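Where the Afternoon Went

At twenty past two, when the light starts coming sideways through the high windows at Mondavau, Teresa Torres pours herself a coffee from a thermos she has owned longer than she has owned her car, and tells me about her thumbs. They hurt for years, she says, and then one winter they stopped hurting, and it took her a while to work out why.

Mondavau puts together household starter packs, the kind a landlord leaves in the kitchen for a new tenant or a cleaning service orders by the pallet. Dish cloths, sponges, a bottle brush, trash bags. The trash bags were always the trouble. They come in slippery little rolls in every color you can think of, they won't stay where you put them, and each tray has to be laid out the way the customer asked. For 9 years that was Teresa's bench, hers and Vasco Amaral's, and between them they could fill 200 trays on a good day and grumble through most of them (the grumbling, Vasco insists, was half the fun).

These days the rolls belong to the arms. There are two of them in each cell, and the people who used to do the reaching now teach, check and rescue. Teresa spread a flowered cloth in hers early on, and it has stayed through every change of software. She says she likes to look at something pretty while she's thinking.

I spent the better part of a day pulled up on a stool beside her, and I'm afraid I got very little else done. There is something about watching a machine go after a roll of trash bags that makes you lean forward in your seat!

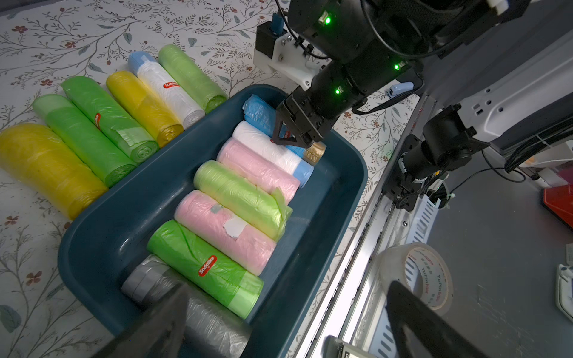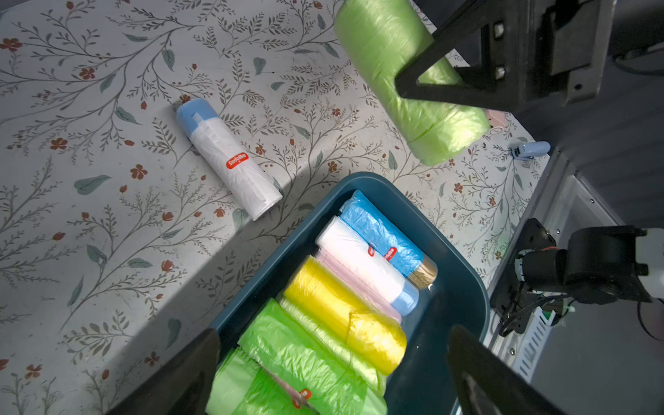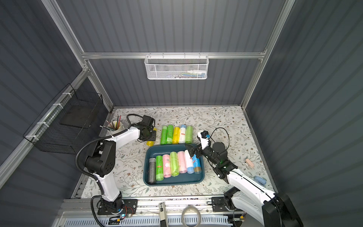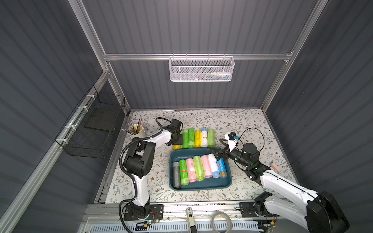 What happens to the people who used to pack the trays by hand?

At Mondavau they kept their jobs and their pay grade, and most of them now look after the cells, though two positions that came open through retirement were never filled.

That last part is the one Joana Matos wanted me to write down. She runs the floor, she was on the benches herself once, and she doesn't care for stories where everything comes out rosy. When the first cell came in from Grusari, the integrator in Tusham that built it, she called everybody together and promised that no one would be let go on account of it. She has kept that promise, and she'll tell you so, but she'll also tell you there are fewer chairs in the break room than there used to be, and that she misses the noise.

The training took 3 weeks. Hélder Lobo, who came over from Grusari to teach it, had expected to spend most of that time on the screens, and instead he spent a good deal of it listening to Teresa explain rolls. A loose end will catch on its neighbor, so you come at it from the other side. A tightly wrapped one will squirt right out of your hand if you pinch it too near the end. She had never said any of this out loud before, and I think it surprised her how much of it there was.

"I thought he'd come to tell us things," she says, "and there he was with a notebook, asking me how I hold a roll of bags."

Vasco took longer to come around. He's a big, gentle man who has worked with his hands since he was a teenager, and he'll admit, if you give him a minute, that the first months made him feel like a guest in his own shop. He didn't like waiting. He'd see a roll sitting a little crooked and his hand would start toward it all by itself. What changed things for him was being put in charge of new layouts, so that when a customer wants the colors in some different order, Vasco is the one who works it out and shows the arms how it goes.

There are still things to iron out. The pay grade hasn't moved, and Teresa thinks it should, seeing as she's doing a job that didn't exist when the scale was drawn up. Joana agrees with her and has said as much upstairs. Aurora Bettencourt, the newest on the floor, has never packed a tray for a living at all, and the older hands worry a little over that. How will she know a bad roll when she sees one? So once in a while Teresa clears a spot on the long bench, sets out a tray and a heap of rolls, and has Aurora fill it the old way, start to finish, while the two of them talk about Aurora's wedding in September.

I asked Aurora if she minded. She said she was getting faster at it, and that her thumbs were killing her.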